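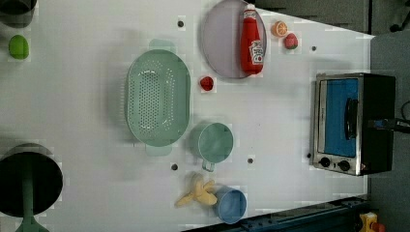 Pädagogische Fachkraft (m/w/d) für die Krippengruppe, 20 Stunden pro Woche

Die Kindertagesstätte Ustside im Stadtteil Ikeck sucht ab Mai eine Erzieherin, einen Erzieher oder eine vergleichbar qualifizierte Fachkraft. In unserem Haus werden 53 Kinder zwischen einem und sechs Jahren betreut. Die Stelle ist in der Krippe angesiedelt und zunächst auf zwei Jahre befristet, eine Übernahme ist vorgesehen.

Ihre Aufgaben
Betreuung und Pflege der Kinder unter drei Jahren
Begleitung der Eingewöhnung nach dem Berliner Modell
Gestaltung von Spielangeboten, vor allem Rollenspiel, Bewegung und Musik
Entwicklungsgespräche mit den Eltern und Führen der Portfolios
Teilnahme an der Teamsitzung, alle zwei Wochen ab 16.30 Uhr

Das bringen Sie mit
Staatliche Anerkennung als Erzieher/in oder ein gleichwertiger Abschluss
Deutschkenntnisse mindestens auf Niveau B2
Nachweis über den Masernschutz
Ein erweitertes Führungszeugnis reichen Sie vor der Einstellung nach.

Wir bieten
Vergütung in Anlehnung an den TVöD SuE, S 8a
30 Urlaubstage und zwei Regenerationstage
Feste Vorbereitungszeit innerhalb der Arbeitszeit
Zuschuss zum Jobticket
Mittagessen aus der eigenen Küche

Der Dienst liegt in der Regel zwischen 7.30 und 13 Uhr. Eine Aufstockung der Stunden ist ab Herbst möglich. Hospitationen sind erwünscht, Termine vergibt die Gruppenleitung Bijan Bagheri.

Bewerbungen mit Lebenslauf und Zeugnissen bitte als eine PDF-Datei an die Einrichtungsleitung, Lucienne Coste. Bewerbungsmappen auf Papier werden nicht zurückgeschickt. Fahrtkosten zum Vorstellungsgespräch können wir leider nicht erstatten.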